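Setting up a two-finger gripper for small gears
Posted by Hòa Vũ, Sunday, May 26, 2024
Filed under: Wultside workshop, grippers

This page covers the finger and pad set-up I use on the Poston arms for picking up small metal spur gears and putting them onto a plate. It assumes the arm already moves, homes and answers to the controller. If yours does not, start with the wiring page and come back.

What you need

Two printed fingers, plus a spare pair
Self-adhesive grip sheet with a grit face
Sharp knife and a steel rule
Hex keys for the finger screws
Isopropyl alcohol and a rag
A dark mat or a piece of dark cloth
A handful of gears and whatever they sit on

The finger files are in the Gautam folder on the shared drive. Use the tapered ones with the long slot. The square ones in the same folder are for boxes and will hit the neighbouring gear before they reach the one you want.

Printing the fingers

Print them lying on their side. If you stand them up, the layers run across the finger and it snaps near the base the first time it catches the edge of something. I use four walls and 30 per cent infill. The slot makes the finger lighter and lets it bend a little, so do not fill it in.

Leave the surface as it comes off the printer. I sanded my first pair and it made no difference to anything except my afternoon. The one place to clean up is the mounting face, where any stringing will stop the finger sitting flat on the rail.

Fitting the pads

Wipe the inner faces with alcohol and let them dry. Cut the grip sheet a little too long and press it down from the base towards the tip, then trim it flush with a fresh blade. The grit takes the edge off a blade quickly, so use the old one for the rough cut.

At the tip, bring the pad right to the end but do not fold it over. A folded pad makes the tip thicker, and then it will not go between two gears. Press the pad down hard along its length and leave it overnight. I have had pads slide off after an hour when I was in a hurry.

Plain foam also works on the larger gears. On the small ones the teeth dig in and the gear comes away late when the fingers open.

Mounting and lining up

1. Open the gripper fully and switch the motor off.
2. Put both fingers on the rail with the screws only finger tight.
3. Close the gripper by hand until the pads touch.
4. Look at the tips from the front and from the side. They should meet at the same height.
5. Tighten the screws a bit at a time, swapping from one side to the other.
6. Switch on, open and close ten times, and check the tips again.

If one tip ends up lower, it will touch the mat first and push the gear away as the fingers close. A slip of paper under the mounting block is enough to correct a small difference.

Setting the grip

In the Zillico controller the closing limit runs from 0 to 1000. Start low and work up. For the medium gears I have settled on 800 with a slow approach. The smallest gear needs less, or it tips up and shoots out sideways. Save each one under its own name - I overwrote a good setting in December and had to find it again by trial.

Set the wrist camera exposure by hand. With it on automatic, bright metal comes into view and the rest of the picture goes dark. Point it at the shiniest part you have, bring the exposure down until you can make out the teeth, and lock it.

Laying out the work

Put the mat down first and then the plate. If you use cloth, pull it tight and tape the corners underneath. Folds are enough to tip a small gear over. Keep the lamp high and a bit behind the arm. You will get a soft shadow of the arm whatever you do, but a low lamp gives a hard one, and the camera software can mistake it for an edge.

With two arms, decide which one works near the plate and keep the other one back, fingers open, until the first is clear.

Fingers open over the mat, and closing in on a gear at the edge of the disc: 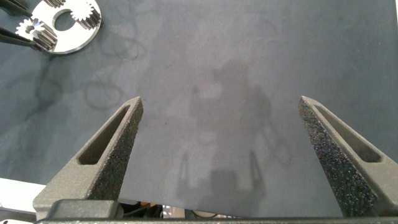
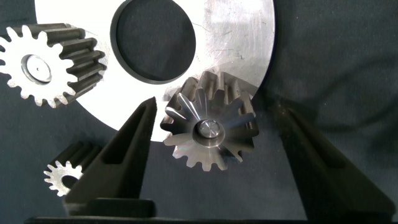
Run the whole thing at a quarter speed to begin with and keep a hand on the stop button. Go through every gear position once with the fingers open before you let them close on anything. If a finger brushes a neighbouring gear, change the wrist angle before you change the opening width. A few degrees is normally enough.

Upkeep

Brush the pads with an old toothbrush after each session. Oil from new gears gets into the grit and then nothing holds, so wash the gears before first use. Replace both pads together, and run the closing test again afterwards as the new ones will be thicker.

The spare fingers are in drawer 101 with the hex keys. If you take the last pair, please print another.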